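Naveo Owner Services
Home Garage Tips: Caring for a Car That Is Driven Infrequently
Revised December 2020

Many households now leave a vehicle parked for weeks at a time. The following guidance is issued to owners of Aveo and Altach models and applies to most gasoline passenger cars. Owners should consult the handbook supplied with the vehicle wherever its instructions differ from those given on this page.

Battery

A modern car draws a small current even when it is locked and switched off. A vehicle that will stand for longer than 2 weeks should be connected to a battery maintainer of the correct voltage. Idling the engine in the driveway for a few minutes does not restore the charge used in starting it, and an engine must never be run in a closed garage.

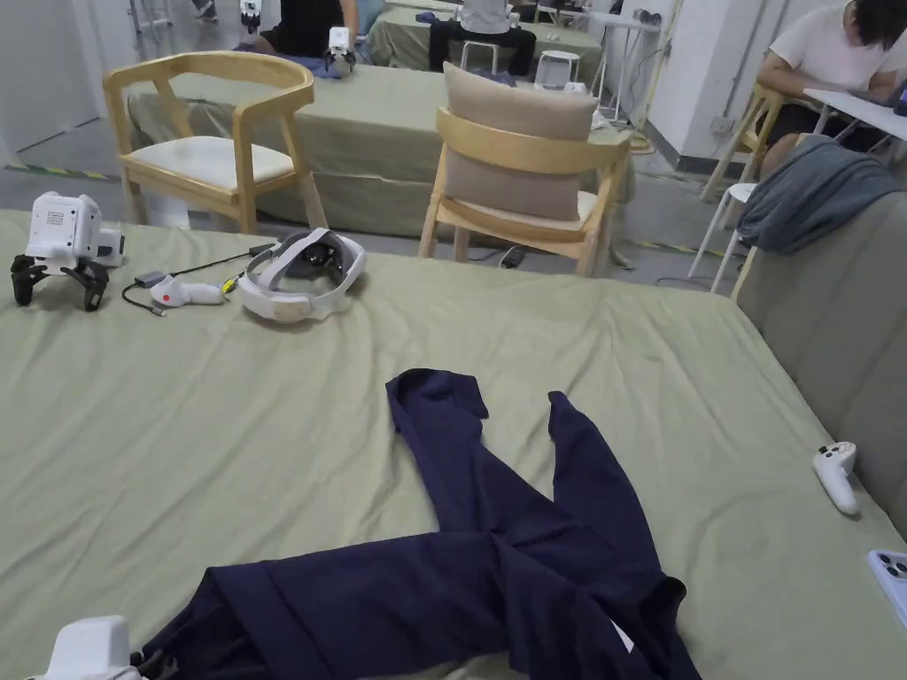
Solange Macedo wrote to us that her maintainer showed a full charge every evening, yet the car would not start after a month on the shelf charger she had bought secondhand. The battery was tested at the Bittencourt service center and found to be at the end of its life. A maintainer will hold a sound battery at full charge - it will not repair a worn one. Batteries older than four years should be load tested before winter.

Tires

Inflate all four tires to the pressure printed on the label inside the driver's door, and check them again each month. Readings should be taken before the car is driven. If the car will stand through the winter, move it forward or back by half a wheel turn every few weeks so that the same section of tread does not carry the weight throughout. Do not forget the spare.

Fuel

Fill the tank before a long period of storage. A full tank leaves less room for moist air. Where the car will not be used for more than 50 days, add a fuel stabilizer in the amount stated on the bottle and drive for 15 minutes to carry it through the system.
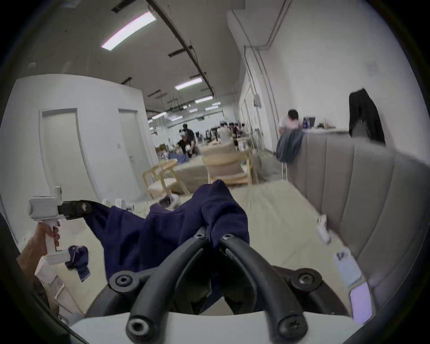 Gasoline should not be kept in the garage in open or unmarked containers. Local fire rules may limit the quantity that can be stored at home.

Brakes

A light film of rust on the discs is normal after rain or washing and will clear in the first few stops. On level ground, with the wheels chocked, the parking brake may be left off to prevent the pads from sticking. Vehicles with an electronic parking brake should be left as the handbook directs. Grinding that continues beyond the first mile calls for an inspection.

Interior

Remove all food, wrappers and damp floor mats. Vacuum beneath the seats and wipe the door seals with a cloth and plain water. Rodents will nest in the cabin air filter housing - inspect it in September and again in spring.
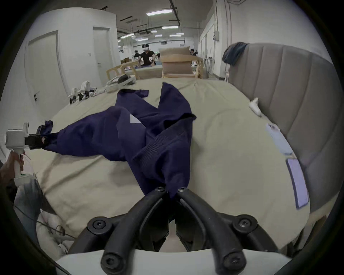

Should the car be kept under a cover indoors?
A breathable cover is suitable for a clean, dry car. Plastic sheeting holds moisture against the paint and should be avoided.

Returning the car to use

Check the oil, coolant and brake fluid before starting. Look under the car for fresh stains. Drive at moderate speed for the first few miles, testing the brakes gently where traffic allows. Warning lamps that stay lit should be reported to a service center.

Questions concerning this page may be addressed to Nesma Kamel, Owner Services, extension 123.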